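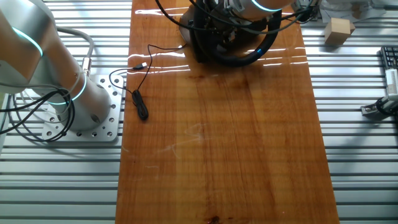 Stellan Tveit has the habit of running the back of his hand along any piece of wood he passes. He did it to the door of the café where we met, then to the table, and then he tipped his head sideways to see how the light fell on it. "Polyurethane, sprayed, one coat," he said, and sat down quite happily.

He has been varnishing wood for most of his working life, first in a boatyard and now in his own workshop in Jirnholm, where he makes long boards for people who want a proper wooden surface to put on top of something else. Trestles, old desks, steel frames. Lately a lot of them go on benches built from slotted aluminium profile, and he is delighted about that.

"I love it! You have this silver metal with all its straight grooves, very cool and very exact, and then you put one long orange-red board across it and the whole bench wakes up. The grain goes one way and the slots go the other. I could look at it all afternoon."

It was the colour I most wanted to ask about. People tend to assume there is a stain in it, and he says there usually is, a little, but that most of the depth comes from the varnish being put on thin and often. His own boards get eight coats. "The first three you hardly see. You think, why did I bother, it just looks damp. Around the fifth the honey colour comes up, and the darker streaks start to sit underneath it, and that's when I go and fetch whoever is in the building and make them look."

Whoever is in the building is usually Aishwarya Sastry, who shares the workshop and does the sanding and most of the edges. She joined us halfway through with a bag of offcuts, which she laid out between the cups. Each one had been stopped at a different coat. Seeing them in a row is a treat – the first is pale and a bit sulky, and the last one has the ceiling lamps in it.

I asked whether all that shine was a nuisance on a surface meant for work. She laughed. "It is if you hate reflections. Under strip lights you get bright bars right across it. We offer satin as well, and I'd have satin myself. But people come in and see the gloss and that's it, they've gone."

And scuffs? A glossy board shows everything, after all, and the middle, where things get put down and dragged, takes the worst of it.

"Yes, you get the white marks," Stellan said. "Many of them are only on top. Something has rubbed off on the varnish. So start with a soft cloth, barely damp, and a drop of washing-up liquid. Dry it straight away. If the mark is still there, try a little paste wax and wait ten minutes before you rub. Please don't start with sandpaper! I had one back from a man called Arnout Aerts who had gone at a smudge with eighty grit. A smudge! He was very nice about it. We did the whole board again."

A real scratch is a different job. If a fingernail catches in it, Aishwarya fills it with varnish from a fine brush, leaves it two days and flattens it with wet paper, going up through the grades. She thinks anyone with patience can do this at a kitchen table.

Then there are knots. Some customers ask for clear boards from end to end, and Stellan will do it if pushed, though he plainly finds it sad. He likes a small dark spot somewhere near one end. "It gives you a way round. You always know which end is yours. I've had people ring up to ask if it's a stain, and sometimes I have to go and look at my own notes, because under varnish a little knot and a little stain can look just the same."

The pair finished 67 boards last year, the longest of them for a bookbinder, and they are now trying a tung oil finish that Aishwarya is keen on and Stellan is not. He thinks it looks thirsty. She thinks he hasn't given it long enough.

On fixing a board down they do agree. Leave it room to move across its width, put thin felt or cork between wood and metal, and never screw it tight at both edges. On profile benches Stellan likes slotted brackets from underneath, and on a heavy board he often uses nothing at all. "It's long, it's flat, it lies there. Check it in March when the heating has been on all winter, and turn it over if it has cupped."

He wrapped the offcuts up again in their tea towel, all except the eighth, which he held up to the window once more before it went in the bag.

Stellan Tveit and Aishwarya Sastry spoke to Kristof Verbeke. The workshop is open to visitors on request.

Last updated: 10/7/24

Contact us | © Livesora | Back to top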